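Setting up a wrist view in the Hemlow kitchen simulator

Updated March 2, 2018, by Zeyu Yin

Hemlow is a simulation kit for testing two-finger grippers in household rooms. The base license includes the kitchen room, a set of loose objects and the viewer. This page covers adding a camera to the wrist, aiming it and saving a first batch of images. It assumes that Hemlow is installed and that your arm model already loads without joint errors.

What you need

A desktop machine with a graphics card that has at least 2 GB of memory. The kit will start on less, but the viewer drops images once the cabinets are loaded. You also need your gripper model, with the fingers as separate parts. If they are merged into the palm, split them first; the Stovar converter does this and is included in the license.

Step 1. Load the room

Open the kitchen room from the start menu and wait for the status line to read Ready. Do not place the arm while the room is still loading. The arm will be dropped at the origin, inside the floor, and the solver will push it out at high speed.

Step 2. Attach the camera

Select the wrist link, choose Add Sensor, then Camera. The new camera takes the position of the link and has to be moved forward, clear of the housing. Set the image size to 600 by 600. Larger sizes work – they slow the viewer and make no difference to the aiming steps.

Step 3. Aim it

Open the gripper fully and turn the camera until a finger shows at each side of the view. Leave the space between them clear of arm parts. Tilt the wrist in several directions and check that both fingers stay visible. They are fixed relative to the camera at a given opening, so any drift means the camera was attached to the wrong link.

Step 4. Check the view against the room

Move the arm in among the cabinets with the loose objects nearby. Look for black fingers at the left and right edges, with the objects between them and the drawer handles still readable as separate bars. A steep upward angle is normal for a low wrist.

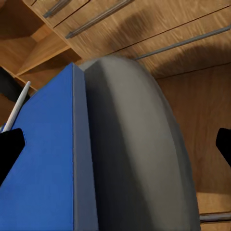 Step 5. Save a batch

Set the count to 200 and press Record. Files go to the project folder, numbered in order. Open the first and the last before closing the room. If the last one is blank, lower the save rate and record again.

Known limits

Finger color comes from the gripper model and cannot be changed in the viewer. Room lighting is fixed in the base license. Guilan Cai maintains the list of supported arms – send missing models to her with the joint file attached.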